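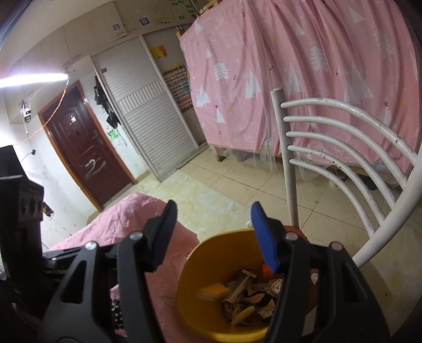

Surely a checklist kills the whole point of filming ordinary homes, a reader wrote under my last entry, and a robot that learns from people following rules will only ever learn the rules. I've been chewing on that one all day, 31/12/2024, when I should have been peeling potatoes for tonight.

I do see it. When I first came on to Nakisau I thought the same, and I grumbled about every page of the guidelines (there were 3, in small type). You go into a lived-in bedroom with a gripper in your hand, you pick things up and put them down the way you would on any other day, and the arm learns from that. What's to regulate? Well, quite a lot, as I found out in May, when 89 of my clips came back from Ravix marked unusable and every single one of them was my own fault.

So today I sat down with a pot of tea and started rewriting our practice sheet in words I'd be happy to read aloud to my mum. The old one says things like "the operator shall maintain end effector aperture at episode onset". Jaws open before you start! Just say jaws open before you start! I've put that at the top now, and underneath it: hold still over the thing for a breath, then go in. People rush that bit. I rush that bit.

Next came the great bucket argument, which has been rumbling on since the Cruzado flat. Do you tip everything out and lay it neatly on the floor, or do you leave it in a heap and fish about? I'm firmly for the heap. A yellow bucket with a sponge in among a load of broken bits and a folded paper is what a real bucket looks like, and if the machine only ever sees a sponge sitting by itself on a clean mat it'll be no use to anyone. But (and this is where I think my reader is half right and half wrong) the heap still needs rules. Don't dig with the fingers. Don't squeeze a broken piece just to see if it'll hold. If something slips, leave it slipped and carry on, and say so in the notes. No quietly starting again and binning the first go, which I have done, more than once, and felt shifty about all the way home.

Sharp edges got a line to themselves. Anything broken gets looked at with your own eyes before a hand goes anywhere near it, and the free hand stays out of the bucket altogether. I'd like gloves as well but I lost that vote last time and I expect I'll lose it again.

Then there's the furniture. The Cirken checker, which is the bit of software that goes through our clips before they're sent off, doesn't mind a chair in the way or a quilt hanging down next to the work, so why do we keep shifting them? I've written: leave the room as you find it. That goes for stained tiles and shoes under the bed too. People get embarrassed and want to tidy first, bless them, and I always want to say please don't. My one exception is anything you could trip on, and I spent far too long trying to word it without sounding like the notice by a swimming pool.

Privacy took me most of the afternoon. The old sheet has 2 sentences on it and both are about faces. But a bedroom is full of things that tell you about the people living there – posters, stickers, labels on a cupboard, whatever's hanging on the hook by the wardrobe. I want us to go round with the household before anything is switched on and ask, properly, what they'd like covered or put away. And if they've got a camera of their own up on the wall, ask about that as well. It's their house and they might be recording us! I had never once thought to ask until this autumn.

Oh, and the pivots. Check the screws on the linkage at the start of each session and once more at the halfway mark. I had written "regularly" and crossed it out, as regularly means never.

That got me to 181 words on safety alone, so it'll want trimming. I still don't know what to do about sessions where somebody needs their room back early. Stop, obviously, but do we keep what we've got? Ravix says yes if the notes are complete. I'm less sure, and I've left a gap with a big question mark in it.

To my reader: the rules are mostly about us, the ones holding the thing. How you go about picking up a sponge is still up to you. I'll post the sheet once the others have had a go at it with a red pen.

Right, potatoes.

Print this entry
E-mail this entry

Home Diary Older Newer Archive Contact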